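Streaky gray carpet: run the bands with the room or across it?

Posted in August by Charmaine Sibiya 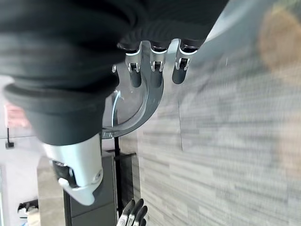

The gray carpet, with its lighter and darker bands.

I have to replace part of the carpet in a workroom and I can't decide which way to lay the new piece. The carpet is gray with a streaky pattern, lighter and darker bands that all run the same way. It was put down before I had anything to do with the room, and I have no paperwork for it except a torn label on a leftover roll in the closet. The label says Nerketti and a number that ends in 343. The rest is gone.

The room is long and narrow, with one window at the short end. The bands go lengthwise, toward the window. The part I want to replace is a strip along the door wall, 61 inches wide, where the backing has started to come away from the floor. The leftover roll is long enough only if I turn it, so the bands would go across the room in that strip and lengthwise everywhere else.

My first thought was that with a pattern this busy it wouldn't matter much. Then I laid an offcut on the floor the wrong way and it looked like a different carpet, darker and flatter. When I turned it back it nearly disappeared.

So my choices are to turn the leftover and live with it, to cut it into shorter lengths so the bands match and have seams, or to buy new carpet for the whole room. I would like to avoid the last one. It is glued down over concrete, no pad. I can handle a knife and a straightedge but I have never seamed carpet before.

Jana Lenz

Don't turn it. What you saw with the offcut is the pile direction as well as the pattern. Carpet fibers lean one way, and light hits them differently depending on where you stand. Two pieces off the same roll can look like two colors if one is turned a quarter. It will look worse with a window at one end of the room.

Cut it into lengths and seam it. Streaky patterns are forgiving for this as long as the seams run the same way as the bands. A seam that goes along a dark band is hard to find afterward. A seam that goes across the bands will show, so if you need any of those, put them where something stands on the floor, or near the door under a mat.

Before you cut, find the pile direction on the leftover and on the floor. Run your hand over it. One way feels smooth and the other way feels rough. Put an arrow in masking tape on each piece, pointing the smooth way, and keep all the arrows pointing the same way as the old carpet. It is easy to flip a piece end for end and not notice until the glue has set.

For a glue-down with no pad:

Scrape up the old adhesive as far as you can. Ridges will show through.
Cut the new pieces from the back, a little oversize.
Dry-fit everything and leave it overnight.
Trim the edges with a fresh blade and a straightedge, along a band.
Run seam sealer along one cut edge, then set the pieces and roll them.

Change blades often. A dull one pulls the loops, and pulled loops are what people see.

Also expect the new strip to look cleaner than the rest for a while. Vacuum the old part well before you judge the color.

Nuttall_floors

Just buy new. Patches always show.

pw132

I had a similar carpet in a hallway and did the turned-strip thing on purpose, as a border. If the strip goes the full length of the wall and has a clean edge, it can pass for a border. If it stops halfway, it looks like a repair. I'd still try the seams first. Practice on a scrap, it took me 3 tries to get one I liked.

Comments

Charmaine Sibiya: Thank you, Jana. I did the hand test and the smooth way is toward the window. The strip does stop short of the corner, so a border is out. I will go with the seams.

Jana Lenz: Good. Keep the offcuts, even the small ones. You can plug a burn or a bad spot with a piece the size of a coin.

losis_b: Does the sealer matter? I have some left over from vinyl.

Jana Lenz: Use one made for carpet, and check that it goes with your adhesive. It should say on the can.

pw132: Seconding the masking tape arrows.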